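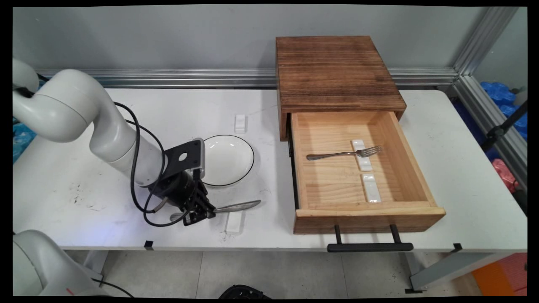 Est-ce qu'on a vraiment besoin d'un meuble rien que pour les couverts, alors qu'un bac à compartiments dans le tiroir de la cuisine fait la même chose pour trois fois rien ? C'est la question qu'une lectrice m'a laissée sous mon article sur les nappes, quand j'ai eu le malheur d'annoncer que j'avais commandé le petit meuble à tiroir Zetberg, de chez Iltberg. Elle ajoutait que chez elle tout finissait de toute façon en vrac au bout d'une semaine, et qu'elle voyait mal comment un tiroir plus joli y changerait quelque chose.

J'ai beaucoup pensé à ce commentaire en déballant le carton (et aussi en payant, je l'avoue). Maintenant que le meuble vit chez nous depuis sept semaines, je vais essayer de répondre comme il faut, en prenant mon temps, parce que je sais que vous êtes plusieurs à hésiter avant les repas de décembre.

D'abord, ce que c'est. Un meuble à tiroir en bois, à poser sur une table ou un buffet, avec un dessus brun foncé au veinage brûlé et un intérieur en pin clair. C'est ce contraste qui m'a fait craquer, autant le dire tout de suite. Fermé, il a un petit air sérieux, presque ancien. On ouvre, et tout s'éclaire ! La fourchette posée sur ce pin blond ressort très bien, alors que dans mon vieux bac gris je passais ma vie à confondre les fourchettes à dessert et les autres.

Le dessus, je l'ai beaucoup caressé les premiers jours (on a les plaisirs qu'on peut). Sur le mien, le relief des veines se sent sous les doigts, sans accrocher le chiffon. Il prend tout de même la poussière dans les creux, et une éponge ne suffit pas : il faut une brosse douce, dans le sens du bois. La notice, qui tient sur une demi-page, n'en dit rien.

La poignée est une barre noire tenue par deux montants. On l'attrape à pleine main, même avec des maniques, même avec un doigt plein de beurre. J'ai lu quelque part qu'elle faisait un peu atelier, et c'est vrai, mais je la préfère mille fois aux petits boutons ronds qui se dévissent. Attention à une chose en revanche : si vous placez le meuble près du bord, la poignée se retrouve au-dessus du vide une fois le tiroir sorti, et on s'y accroche la hanche en passant. J'ai reculé le mien d'une largeur de main et je n'y pense plus.

Le tiroir coulisse bois sur bois. Au début il frottait franchement du côté droit, au point que j'ai failli tout renvoyer. Un peu de cire de bougie sur les tranches, quelques allers-retours, et l'affaire était réglée. Il s'ouvre largement, on voit jusqu'au fond, et c'est pour moi la grande qualité de ce meuble. Rien ne va se perdre dans l'ombre, contrairement à notre tiroir de cuisine où j'ai retrouvé cet automne un épluche-légumes que je croyais parti avec les épluchures.

Venons-en aux porte-couverts, puisque c'est d'eux que je voulais surtout parler. Ce sont les rectangulaires blancs de Zirncombe, achetés à part, par boîte de huit. Je m'en sers de deux façons. Sur la table, normalement, pour le couteau, à côté de nos assiettes rondes blanches à fin liseré noir (le liseré et le dessus foncé du meuble se répondent joliment, je n'avais rien prémédité). Et puis dans le tiroir lui-même, ce à quoi je n'avais pas songé en les achetant. On y appuie une fourchette, le manche se soulève un peu du fond, et on la saisit sans gratter le bois avec les ongles. Pour qui a les doigts raides le matin, ça compte !

Le défaut, il y en a un, c'est qu'ils glissent. Si l'on referme d'un coup sec, tout part vers l'arrière et il faut remettre en place. J'ai essayé la pâte adhésive, qui laisse des traces, puis une bande de feutrine fine collée dessous, et la feutrine tient bon. À ce prix-là j'aurais aimé la trouver dans la boîte.

Sur une table blanche, ils ont aussi l'inconvénient de disparaître. Ma table montre déjà la moindre trace de frottement, je ne vous apprends rien si vous avez du blanc chez vous, et un porte-couteau blanc posé dessus, les invités ne le voient pas et mettent leur couteau dans l'assiette. Un set de table un peu coloré arrange les choses. J'ai regardé du côté de Marikar, qui fait des porte-couverts en bois, mais je les ai trouvés trop légers, le couteau les faisait basculer dès qu'on le posait un peu de travers.

Le prix, maintenant. J'ai payé le meuble 80 euros, porte-couverts non compris. C'est une somme pour un seul tiroir, et je comprends tout à fait qu'on fasse la grimace. J'habite une commune de 2000 habitants où la seule quincaillerie ne vend que des bacs en plastique, donc je l'ai pris sans le toucher, ce que je déconseille d'habitude. Si vous pouvez le voir en magasin, ouvrez et fermez le tiroir plusieurs fois avant de vous décider, et regardez le veinage du dessus, qui varie sûrement d'un meuble à l'autre.

Pour revenir à ma lectrice et à son vrac : non, le meuble ne range pas tout seul. Chez nous les petites cuillères ont recommencé à s'empiler dès la première semaine. Seulement, comme on n'y met que les couverts du repas, sans les ciseaux, les élastiques et les piles usagées, remettre de l'ordre prend le temps que l'eau du thé chauffe. Et je mets la table plus volontiers, ça m'a surprise moi-même. On pose le meuble au bout, on ouvre, chacun se sert.

Je le conseille donc à ceux qui mangent souvent dans une autre pièce que la cuisine, ou qui ont un buffet un peu nu à habiller. Pour une petite cuisine où chaque centimètre du plan de travail est disputé, gardez votre bac, il fait très bien son travail. Les porte-couverts Zirncombe, en revanche, je les rachèterais demain, feutrine ou pas.

Je n'ai pas encore testé la cire que vend Iltberg pour l'intérieur en pin. Si l'une d'entre vous s'en sert déjà, dites-moi en commentaire si l'odeur passe vite, j'ai le nez délicat et des serviettes en lin à côté.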